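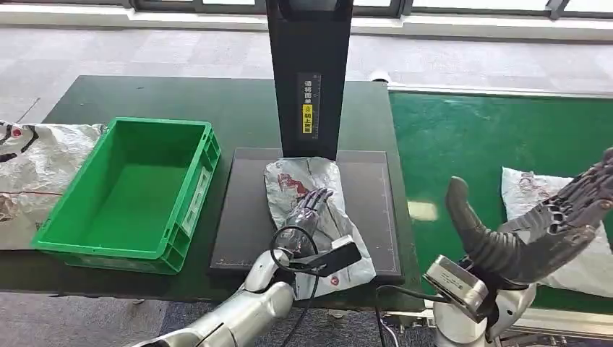 Filed under: Course handouts / Everyday Materials / Week 6

Why thin things crumple
Handout for Week 6, November 2022
Somora Community College

Last week we bent thick things: rulers, planks, the lid of a biscuit tin. This week everything gets thin, and I promise it's more fun than it sounds. Paper, cling wrap, shirt sleeves, leaves, the skin on hot milk – they all follow the same few rules, and once you know the rules you'll see them at the bus stop and in the laundry.

1. Bending is cheap, stretching is dear

Take a sheet of office paper and try to pull it longer between your hands. It won't budge until it tears. Now bend it. A two-year-old can do that! The reason is in how each kind of stiffness depends on thickness. Resistance to stretching goes up in step with thickness, so a sheet twice as thick is twice as hard to stretch. Resistance to bending goes up with the cube of the thickness. Make the sheet half as thick and it becomes eight times easier to bend, but only twice as easy to stretch.

So a very thin sheet will do nearly anything to avoid being stretched, and it will bend as much as you like in order to get out of it. Please underline that. Most of the tutorial questions come back to it.

2. The trouble with curves

A flat sheet can be rolled into a tube or a cone without any stretching at all. It can't be wrapped around a ball. Try it with an orange and a serviette: the middle sits nicely and the edges have too much material, which has to go somewhere. Map makers have been fighting the same problem for centuries from the other direction, trying to get a round world onto a flat page.
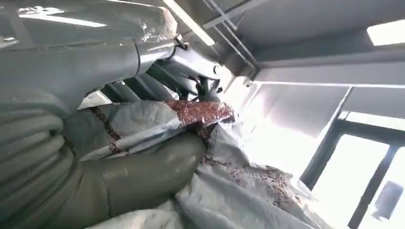 Tailors know all this by feel. A sleeve cut as a plain tube looks lovely while the arm hangs straight, and the moment the elbow bends, the inside of the bend has more cloth than it needs while the outside runs short. The cloth on the inside bunches. Plastic film does the same, only the folds are sharper and easier to spot: look at the loose grey sheeting wrapped on the arm in the photo, where it wrinkles around the joints and the creases catch the light. The other cure is to put the folds in beforehand, as in the ribbed sleeve at lower left, with its folds stacked up like an accordion. Drinking straws with a bendy neck use the same trick, and so do vacuum hoses and the middle section of the long buses on the Vaher line.

3. Wrinkles have a favourite size

Push gently on the skin on the back of your hand, then on a doona. The skin gives fine wrinkles and the doona gives great big rolls. Thick, stiff layers like wide wrinkles, as tight ones cost too much bending. Whatever sits underneath pushes the other way: a firm backing holds the layer down and keeps the wrinkles narrow, and a soft one lets them spread. You can go a long way with only those two ideas, from dried fruit to old paint.

4. From wrinkle to crease

A wrinkle is smooth and usually goes away when you let go. A crease stays. Scrunch a sheet of paper and the bending doesn't spread itself evenly – it gathers into sharp points joined by narrow ridges, with almost flat panels between them. At the points the fibres are damaged for good, and ironing never quite wins.

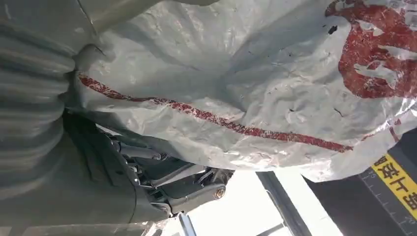
Those ridges are also why a paper ball fights back. Squeeze one as hard as you can and it's still mostly air, because every ridge works as a tiny beam. Crumpled paper makes decent packing for cups and plates for exactly this reason.

To try at home before the tutorial

Scrunch a sheet of paper, flatten it and trace the creases in pencil. Where do the ridges meet?
Do it again with kitchen foil. Does it spring back the way the paper did?
Fold a strip of paper into an accordion with 9 folds and bend it around a mug. Then bend a flat strip the same way.

Bring your traced sheet along, we'll pin them all up in the Ramo Room.

Related handouts
Week 5: Beams, planks and biscuit tins
Week 7: Tearing, and why the first nick matters
Week 8: Knots, ropes and friction
Nimomano field day: reading list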